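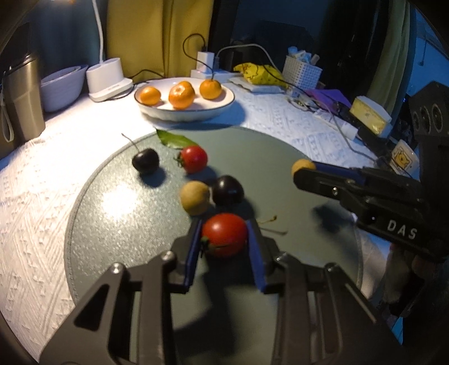 Two grippers, one budget

The September plan had a single line for hand-held grippers, and the line said 2000. It was written by Kavinda Abeysekara, who had at that point not asked anyone for a price. We now have quotes from Tellari and Nouri, and the line has been moved to a page of its own, where it can be unhappy in private.

A cherry tomato in one gripper and a longan in the other, over the round tray. Fruit remains the cheapest item on the equipment list and the only one with no delivery charge.

Blue pads on the jaws. Pads are a consumable, a word suppliers use with great tenderness. Tellari wants 80 a set, and Nouri wants 130 but answers the phone. We have put down 3 sets for the year and expect to be wrong.

Still undecided: whether to buy a second pair outright or hire from Erngate by the month. Hire looks cheaper until you read page two — Kavinda has read page two.

Mandarins in the white bowl, for the larger jaw opening that Brina lists as an optional extra. So far it has stayed optional.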